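Lesside Robotics Club – Household Task Unit: Workshop Tips for Student Teams

Updated June 6, 2025

The following tips are provided for teams preparing for the household round of the Craddock competition. They were collected by Morven Imrie, club instructor, from the notes teams handed in after the April practice sessions. Teams are expected to read them before booking bench time.

Preparing the bench
Wipe the work surface with a damp cloth and dry it fully before each session. Soap film builds up quickly and changes how objects slide. Use a plain, light surface where possible, as stray crumbs and screws are easier to spot. Cleaning supplies are kept in the cabinet next to the sink and must be returned there.

Choosing practice objects
Begin with dry sponges and folded dishcloths. Move on to bar soap only when the team can complete 14 clean pickups in a row. New bars should be left unwrapped on a rack overnight. A bar that has been handled for several sessions will have softer edges and a different grip, so label each one with the date it was opened – masking tape on the storage tin is sufficient.

Caring for the gripper
Inspect both finger pads before and after every session. Brush the gripping surface with a dry toothbrush to remove soap dust. Do not use solvents or hot water on printed parts. Check the screws by hand, and tighten them no further than snug.

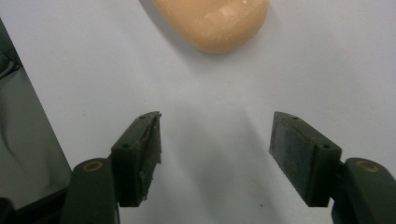 Pads should be replaced in pairs, even when only one shows wear. Replacement material may be requested from Theresia Zaugg and is issued in strips of 46 millimeters. Trim the strip after the adhesive has set, using a sharp blade and a cutting mat.

Recording attempts
Each team must log at least 18 attempts per object in the Wevora notebook, including failed ones. Write down the starting distance, the opening of the fingers and the condition of the pads. Entries made from memory the next day will not be accepted.

Closing the session
Switch off the power supply, cover the gripper and place used cloths in the laundry bin. Soap scraps may be saved in the jar by the sink for hand washing. Questions about bench time should be brought to the club office, Room 329.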